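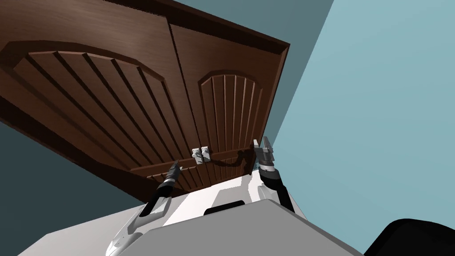
Progress report to the Dadholm fund, Thursday, May 18, 2023
Gripper comparison, simulation stage
Prepared by Eoin Hanrahan, Brokbridge

We have had a really good quarter! The cabinet task is running in simulation with both arms, and we can finally put the two gripper models side by side on the same doors. Since the last report we have completed 587 trials, 138 of them on the double-door cabinet with the short handles, by far the hardest one in the set.

The Doherty gripper is the steadier of the two when it comes in straight. The Vekon does better at an angle — and on a cabinet mounted above the robot, nearly every approach is at an angle. I had expected the opposite, so this was a fun week in the office.

What still gives us trouble is the pair of handles sitting so close together. If both arms go in at once, the wrists get in each other's way, and 51 trials ended like that. We now send the left arm first and hold the right one back until the door has started to move. Early runs look much better, though I want a full batch before I give you a rate.

Camera work is a little behind. The view from the head is steep this close to the doors, and shadows on the grooved panels still confuse the handle finder. We are testing 3 lighting setups for that.

Spending is on plan. Next up is the full batch with the new arm order, then the same cabinet with longer handles. Trials on the real arms are still set for December, and we can't wait to get there.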